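Clurnier progress report, software work package
Submitted to Gráinne Ó Néill, Conneely program office
2/18/18

Status: mostly green, with one amber we have grown fond of.

Since the August report the team has been occupied with getting pens into a cup. The proposal called this "manipulation of slender objects in unstructured desktop settings," and we stand by every word, but the purchase order says pens and a pen holder, and you signed it.

Perception. Ultan Lynch has replaced the old segmentation step. The previous version had strong feelings about opaque objects and very few about transparent ones, so a clear barrel on pale wood came out as a refill floating in space with a cap somewhere nearby. The new model predicts the long axis of the whole pen and a confidence for each end. It still swaps the ends on some clear pens, which matters when the planner has been asked for tip down. Wood grain, we are pleased to say, is no longer reported as a pen.

Planning. The grasp planner now scores up to 30 candidates per pen and throws out any that would put a finger through a neighbor. Nuala Hayes rewrote the collision check over the winter and it runs fast enough to be used on every replan, so we have stopped switching it off for demos. Pens lying close to the holder remain the hard case. The approach that suits the pen is often the one that suits the holder least, and the planner will sometimes return no answer at all, which we prefer to the answers it used to return.

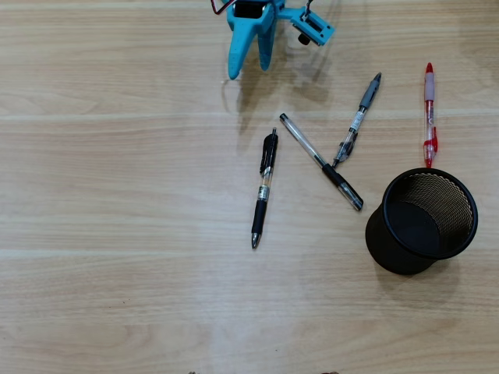
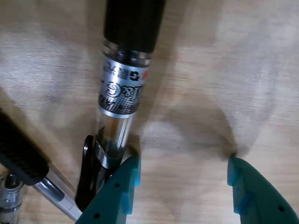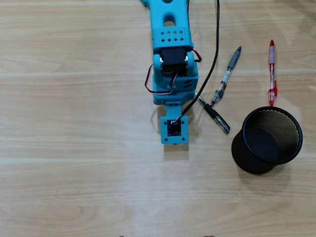 Photos: Anikó Kelemen / Clurnier

Control. The wrist view is now used for the last stretch of the approach, with the overhead estimate as a fallback. Getting the two to agree took longer than planned. Most of the delay was a sign error in the hand-eye transform, which had been in the repository since the first commit and had been carefully compensated for in 3 other places. Removing all of them on the same afternoon was the most exciting thing to happen in this reporting period.

Elin Gwynne has also added a small deadband to the joint controller. The servos were hunting around the target, and the grasp classifier had been learning to recognize the wobble.

Tooling. Every trial is now logged through Humura, our replay tool, with commands and camera streams on one clock. There are 302 trials in the archive. Older logs have been converted, apart from one batch stamped 1980 by a machine with a flat clock battery. Those load, but they sort ahead of everything else and have acquired a certain seniority.

Amber item. The Grorico driver still drops its connection when both camera streams run at full rate. We have a workaround (lower the rate on one) and a ticket open with the supplier, whose last reply asked whether we had tried one camera.

Next period
End-swap fix for clear barrels, Ultan
Approach planning near the holder rim, Nuala
Driver replacement, if the ticket goes the way we expect, Elin
Written protocol for resetting the table between trials, Anikó

Spending is within the approved budget. We request no change to scope, though we would like the line for "consumables, misc." to be renamed "pens" - people keep borrowing them.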